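Section 6: Suiting Up and Checking the Hand-Held Gripper Pair

Applies to: Zelico hand-held pair, harness version
Section owner: Waltraud Kofler
Last revised: 3 February 2023

Read Section 5 (Charging and Storage) first. If you skipped Section 5, the grippers will find a way to let you know, usually by going dark at the worst point of a take.

The procedure below covers putting on the harness, connecting both grippers, checking the marker cubes and getting a clean test take. Done at an easy pace, it takes less time than arguing about whether it needs doing.

6.1 Before you pick anything up

1. Choose a patch of floor where you can turn in a full circle with both arms out. Walk it once without the grippers. Chair legs, bag straps and open drawers count as obstacles even if they have always been there.

2. Tie your shoelaces. Double knots are fine. We are aware that this is a technical manual.

3. Take off watches, bracelets and anything with dangling cords. Push long sleeves up past the wrist or wear something that stays put.

4. Check the cables along their full length for cuts, kinks and places where someone has "fixed" them with tape. A taped cable goes in the repair bin. Elfriede Aigner looks after the bin and has heard every explanation for the tape.

5. Wipe the inner face of each finger with a dry cloth. Skip solvents and glass cleaner, and also the hand gel, which leaves a film that makes mugs behave like fish.

CAUTION: Keep your free fingers out of the jaws while the trigger is live. The jaws close gently, but they close gently on whatever is in them.

6.2 Putting on the harness

1. Loosen both straps all the way. The last person to wear it was a different size from you. This is true every time.

2. Put it on over your clothes and fasten the buckle. Pull on the strap to make sure the buckle has caught. It should click. A buckle that closes without a click will open without one too.

3. Tighten until you can still slide a flat hand under the strap. If breathing in feels like an achievement, let some out.

4. Tuck the loose strap end into its keeper. Left hanging, it will wander in front of the camera and star in every take.

5. Bend forward, stand up, and turn left and right. The harness should move with you. If it rides up, start again from step 2.

6.3 Connecting the grippers

1. Lay both grippers down with the cubes facing up. Never rest a gripper on its cube. The cube is the part the tracking cares about, and it holds a grudge.

2. Plug in the left cable, then the right. The order matters to the Lora software, which names the first one it meets "left" and will not hear otherwise until you restart it.

3. Switch on and wait for the indicator light to turn steady green. Blinking green means it is still thinking. Amber means low charge: go back to Section 5.

4. Pick up the left gripper, then the right. Let the cables drop from underneath toward the floor, with nothing wrapped around your wrist or forearm.

5. Hold both grippers out in front of you and look down at them. Both cubes should be in view at the same time without any craning of the neck. Adjust your elbows before you adjust the camera.

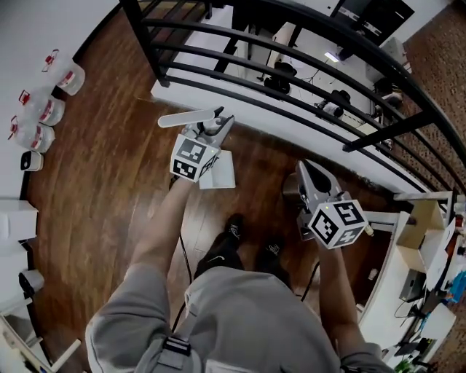

Figure 6-2. Ready position: a gripper in each hand, marker cubes in view, cables hanging down.

6. Look at where the cables meet the floor. If either one passes near your feet, step back over it and shift the slack to the side before you start walking. Do this again whenever you have turned around more than once.

NOTE: If you work near a railing, stairs or a raised edge, face away from it for the check and stay well back during the take. With your eyes on the grippers you have very little attention left for architecture.

6.4 Checking the marker cubes

The cubes tell the software where each gripper is. They need to be clean, square to the body and readable.

1. Open the Tracking page in Lora. Each cube should show up with a colored outline on the screen. No outline means no tracking, however good you feel about the pose.

2. Tilt each gripper slowly through its normal range. The outline may jump from one face to the next. It should not vanish for longer than a blink.

3. Try to wiggle the cube with your thumb. If it moves, even slightly, stop and tighten the mounting screw with the 2 mm hex key. Then run the calibration in Section 7. A cube that has moved and been pushed back "to where it was" is not where it was.

4. Check the printed faces for scratches, fingerprints and glare. Lamps directly overhead are the usual cause of glare. Turn yourself before you start moving the lamps.

5. Replace any face with a lifting corner. Spare sets are in the Hauser drawer, which is labeled Vivetti for reasons that predate this manual.

CAUTION: Do not draw on the cubes, add arrows to them or mark them L and R in pen. The markers already say which is which, in a language the software can read. Your pen adds an accent.

6.5 Jaw check

1. Squeeze each trigger fully and let go. The jaw should close and reopen without sticking.

2. Close each gripper on a folded sheet of paper and tug. The paper should hold against a light pull.

3. Compare the opening shown in Lora with what you see in your hands. Fully open should read 70. A reading of 70 with the jaw half shut means the jaw zero is lost. Hold the trigger down and choose Reset Jaw.

4. Repeat for the other gripper, including when the first one passed.

If the trigger feels gritty, do not oil it. Somebody oiled one in July, and the housing still smells of bicycle. Put it in the bin with a note that says "gritty."

6.6 Test take

1. Stand in the ready position and start a recording.

2. Keep still for a slow breath, then bring the two grippers together until the tips nearly touch. Move them apart again.

3. Walk forward up to six steps, stop, and return. Watch the cables as you turn.

4. Pick up something light and unbreakable, set it down, and stop the recording.

5. Play it back. Both gripper tracks should be smooth and on the correct sides. If your left hand appears on the right, you plugged them in backward. Go to 6.3, step 2, and take your time.

6. Delete the test take. The shared drive has plenty of footage of people picking up a sponge.

6.7 When something is off

Error 943, cube not found
The cube is covered, out of view or dirty. Check your sleeves first, then clean the faces. If the error stays, swap to another gripper pair and see whether it follows the gripper or follows you.

Track jumps sideways during a turn
Usually a loose cube. See 6.4, step 3.

Light goes out when the arm is extended
The cable is too tight or the plug is half seated. Push the plug in until it stops, then leave more slack. Pulling harder has been tried.

Both grippers respond to one trigger
Restart Lora. If it happens again straight after, save the log and send it to Waltraud Kofler along with the gripper serial numbers. Please do not send a description of your mood.

Harness creeps upward during a session
Tighten the strap a little and tuck in anything slippery underneath.

6.8 Taking it off

1. Stop the recording before you put anything down.

2. Lay the grippers on a flat surface, cubes up, and switch them off.

3. Unplug by holding the plug, not the cable.

4. Undo the buckle and hang the harness on its hook. The floor is not a hook.

5. Coil each cable in loose loops as wide as your hand. Put the grippers on charge as shown in Section 5, and enter any faults in the log while you still remember which gripper it was.

Continue with Section 7, Calibration.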